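Stasby Automation – Flellstead site
Two-arm cell, garment folding: safety and housekeeping inspection
Date: Thursday, February 13, 2025
Result: pass, with comments. There are always comments.

Scoring is OK, Fix, or Stop. "Sort of OK" was retired in July and I will keep crossing it out.

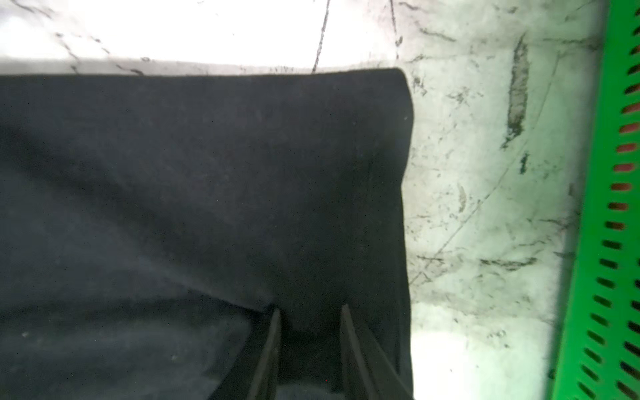
Bhavana Iyer
Site inspector, cells and benches

1. Emergency stop reachable from the operator's chair: OK
Tested from the chair, with the chair where people really sit and also where the floor tape says they should.

2. Nobody's hands in the cell with the arms enabled: OK
Asked four people what the rule is. Got the same answer in four moods.

3. Speed limit during setup: Fix
Sheet says 60 percent. Controller says 100. One of them is a fib, and the controller has no reason to lie. Venkatesh Thomas to correct and initial.

4. Gripper fingers: OK
No nicks or burrs when checked by hand with the power off. A burr will find a knit before you find the burr.

5. Cable conduit on both arms: OK
Check the full loop at full reach, with the arm parked and then with it stretched out. Conduit always looks wonderful when it isn't being asked to do anything.
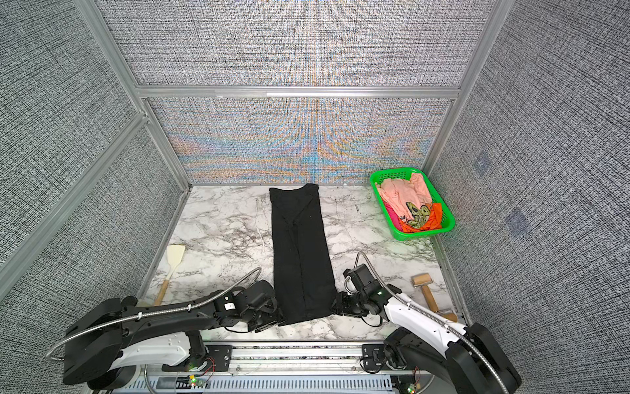

Item 5: both arms at the lower end of the black garment, conduit looped over each.

6. Mounting bolts on the front rail: OK
Torque marks line up. The marker used was pink, which the Reddy manual does not forbid.

7. Circuit boards and wiring near the bases: Fix
They work, and their little green lights are very cheerful, but they need covers. I wrote this last time too. A cover costs less than my writing it a third time.

8. Work surface clear of items not in the task: Fix
The rule from Lamley's bench guide, which we adopted whole, is that anything within reach of an arm is either on the task sheet or on a shelf. Kitchen tools are on neither.

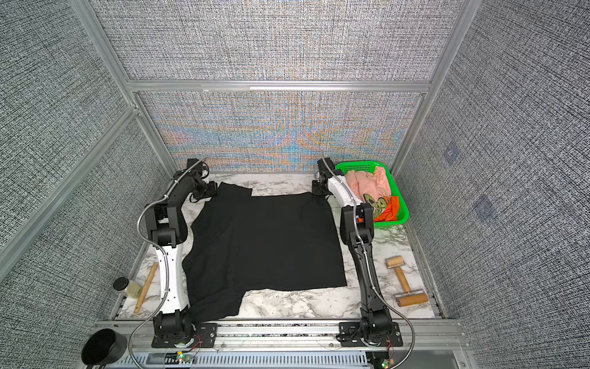 If tomorrow's task needs a roller, it can come in tomorrow. I accept that the shelf is a whole 3 steps away – I have walked it, and survived.

9. Table cleaned between runs: Fix
Log has 43 runs and one set of initials under "wiped." Dark fabric collects every bit of lint going, so wipe the table before loading.

10. Basket placement: OK, with comment
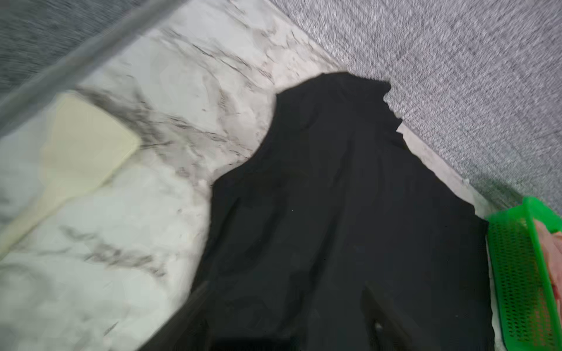 A placement rule is only useful if somebody can check it without a tape measure. Ours says "basket clear of the work," and I'd like to meet the person who knows what that means. With the black cloth spread out, there was a thin strip of white between its right edge and the green basket, and I passed it on the strength of that strip. Proposed wording: a full hand's width, measured with a hand, arms disabled. See item 2 about hands.

11. Sign-off sheet posted at the cell: Stop, then OK
It was posted at the coffee machine. Moved during the inspection.

Open items: 3, 7, 8, 9. Owner: Venkatesh Thomas, who has asked me to note that he did not put the sheet by the coffee machine. Noted.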